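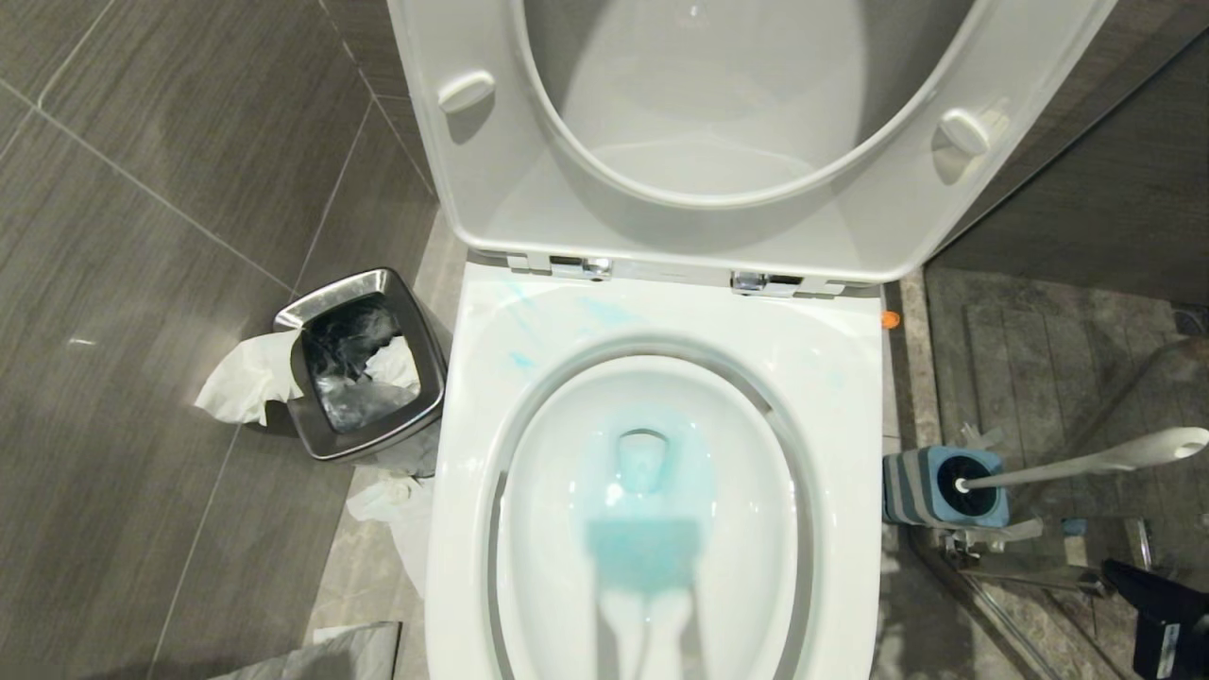
PINTO
A log of bathroom cleans

README, last edited 30/01/2020

Pinto is a table of bathroom cleans carried out in the short-stay apartments run by Jiklow. Each row is one clean of one bathroom, written up by the person who did it, usually on a phone, often with one glove still on. You will notice this in the spelling.

There are 2,665 rows covering 18 bathrooms. Of those rows, 1,946 have every required field filled in. The rest have at least one hole, and the hole is nearly always "minutes", a field that people feel strongly about leaving blank.

If you came looking for the tile and grout records, those live in Cemwood and are kept by Narayanan Thomas. Pinto stops at the edge of the toilet, the sink, the tub and the trash can. Grout has its own politics.

What's in the folder

cleans.csv - the table, one row per clean
notes.csv - free-text notes, 710 of them, joined on clean_id
rooms.csv - one row per bathroom: floor type, toilet type, window or no window, kind of trash can
products.csv - what was used, by generic name only
words.txt - the vocabulary, explained further down
README - you're in it

Fields in cleans.csv

clean_id
A number. It goes up. It skips from time to time when someone starts a clean, gets called away for a lost key and starts over.

room_id
Matches rooms.csv. Bathroom 7 was renumbered as 11 in November and the old 11 became 7. Both have been corrected all the way back. If you have a copy from before that, please delete it and don't tell me how long you'd been using it.

kind
One of: turnover, midstay, deep, callback. A callback is a second clean of a bathroom that somebody believed was finished.

bowl
One of: brush, pad, both, skipped. "Pad" means a scrubbing pad taken into the bowl and worked against the porcelain, down to the outlet if need be. "Brush" means what you think. See the long section below, which is longer than I wanted.

cleaner_color
Blue, green, clear, none. This was added because Mali Harries pointed out that you can see where a blue cleaner has been and you can't see where a clear one has been, and that this probably changes how people scrub. She was right to ask. The table doesn't answer it.

seat_up_at_start
Yes or no. Recorded faithfully for the first few weeks and then with visible despair. I'd leave it out of anything serious.

deck_wiped
Yes or no. The deck is the flat part of the toilet around the bowl and back toward the hinges, where drips and streaks of cleaner land on their way to somewhere more useful. A bowl can be spotless with blue speckles drying on the deck next to it, and it still counts as a no.

hinges
Yes, no, "looked at". We tried to retire "looked at" and it came back by popular demand. Treat it as no.

can_emptied, can_relined
Two fields, both yes or no. They used to be one field called "trash", which turned out to hold three different opinions. Emptied means the old bag is out. Relined means a new bag is in and folded over the rim.

floor_tissue
Yes or no: was there tissue on the floor near the can at the time of arrival? Tissue hanging over the side of the can counts as floor if it touches the floor, and as can if it doesn't. Revathi Naidu wrote that rule after a disagreement that went on through most of a lunch.

minutes
Whole minutes for the bathroom alone. Start when you walk in, stop when you turn the light off. Missing more than any other field.

The bowl, at length

Most questions I get are about the difference between brush and pad, so I'll put the answers in one place and then point at it.

A brush is quick and keeps you at a distance. It does the sides well and the area under the rim fairly well. At the outlet it mostly stirs. When the cleaner has run down and gathered in the water at the bottom, a brush tends to move the color about in a way that feels productive.

A pad gets pressed flat against whatever needs it. It's good on a ring at the waterline and on the curve going into the drain. It also means putting your arm further into a toilet than most people plan on when they get up in the morning. Long gloves are stocked in every supply caddy. The short ones are for sinks, and the two are different colors, and people mix them up anyway.

Pads used in a bowl are bowl pads for the rest of their lives. They don't go near the sink. They don't go back in the caddy loose. If a row says "pad" for the bowl and the note says the same pad did the faucet, the row is flagged and so, in a friendly way, is the person.

"Both" means brush first, then pad. If you did it the other way around, put "both" and say so in the note. Themis Tzavaras always does it the other way around and has sent me a page and a half on why. It's in notes.csv under his first deep clean, and it's better written than this README.

"Skipped" is allowed. Sometimes the guest is still in there.

Words people use

The notes are in the cleaners' own words, so words.txt gives our best reading of them. A few you'll meet early:

bumper - the little rubber foot on the underside of the seat. There's usually grime in a ring around each one. "Did bumpers" is a mark of character.
deck - see above
halo - a mark at the waterline
lid side - the face of the lid you only see with the seat down. Distinct from "wall side", which you only see if you go looking.
overhang - tissue over the edge of the can
confetti - tissue that missed
blue drift - cleaner that dried somewhere it wasn't put
fine - not fine

How the notes were tidied

Oona Hirvonen read all 710. She took out guest names, door codes and one recipe. She left the swearing, shortened in places. Spelling was left alone unless it changed the meaning, so "bowel" appears often and you should read it as "bowl" until context forces you to do otherwise.

Product names were swapped for plain descriptions (thick blue bowl cleaner, clear spray, cream scrub). If you spot one that slipped through, send the clean_id.

Known problems

Midstay cleans are underrepresented. Guests decline them, and a declined clean doesn't make a row.

Bathrooms with a small metal can show more overhang than bathrooms with a tall plastic one. It's tempting to blame the can. Those bathrooms also get the larger parties, so go easy.

The deck_wiped field runs suspiciously close to 100 percent yes in any week when I'd sent a reminder about deck_wiped.

Two people share a login. They know who they are and have asked me not to fix it.

Deep cleans are logged at the end, from memory, by someone who has been kneeling. Expect round numbers in minutes.

What it's good for

Planning supplies. Working out how long a turnover should be allowed to take before anyone gets sent a message about it. Settling which bathrooms eat pads. Vitalel, our scheduling sheet, pulls its time allowances from here once a month, so if your Tuesday suddenly has an extra bathroom in it, this table is where to direct your feelings.

It's a poor guide to who cleans well. The rows are self-reported, and the most careful people write up the most faults. Please don't rank anybody with it. It was tried once, and the person at the bottom was the only one who'd been checking behind the hinges.

Adding rows

Use the phone form. Fill it in before you leave the apartment, after the gloves are off. Put a zero in minutes only if it took zero minutes. If the form rejects your entry, it's nearly always the room number.

Changes to the fields go through Revathi. Changes to words.txt can be made by anyone with a better definition, except for "fine", where we're happy with what we have.

Questions: Oona Hirvonen, Jiklow housekeeping desk | © Jiklow 2020 | Back to top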